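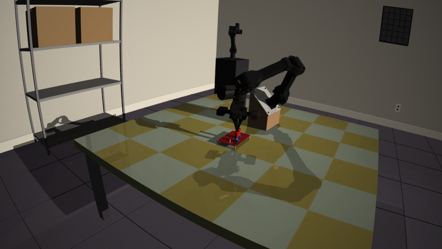

Bello Adebisi wanted to know if the Plonero kit is worth having without an arm on the bench yet. Yes, was our answer, and it still is. Most buyers start in the simulator and some stay there a whole term.

Plonero Tabletop Kit - simulator licence plus task pack
Sold by Anozie. Page updated 18/06/2025.

What you get
- Simulator licence, 2 seats, no yearly renewal
- Task pack, 12 tabletop tasks, small parts on a board mostly
- One room, ready built: table, shelving, boxes, tiled floor, lighting you can change
- Robot model with mast sensor, long arm and gripper, all joints open for editing
- Printed quick start (the PDF is newer, use that)

Price 287 for the licence and pack together. Extra seats on request. Schools and colleges, ask before you order, we can't take it off afterwards.

The tasks
Small stuff. Gripper comes down from above on a little red board, with a small red piece and a blue one, close together. Fiddly on purpose. Table top is checkered and shiny, so you get reflections and a big arm shadow to deal with, and if your vision code only works on a plain matt table you will find out on day one. Shadows can be switched off in the room settings. Reflections too, separate tick box, people miss it.

Each task comes with a start position file and a scoring script. Scores go to a plain text log. Up to 600 runs per batch, after that start a new one or it slows right down.

Needs
Desktop or decent laptop with its own graphics card. Will open without one but don't expect to enjoy it. Keyboard control works out of the box, gamepad needs the extra driver from the downloads tab.

Not in the box
Any real hardware. The Dresosach gripper set is a seperate order and ships from Plosturton, so two parcels and two tracking numbers.

Known problems
- Gripper fingers can sink into the board edge if you lower too fast. Slow the last bit down.
- Changing the table colour resets the lights. Save first.
- The log uses the PC clock, so check it.
- Task names in the menu dont all match the manual. Go by the number.

Fixes for the first two are due in the September update - free to anyone with a licence.

Returns
Unused licence keys only. Once the key is entered we can swap seats between machines but not refund. Email with the order number in the subject line please, otherwise it sits in the general inbox.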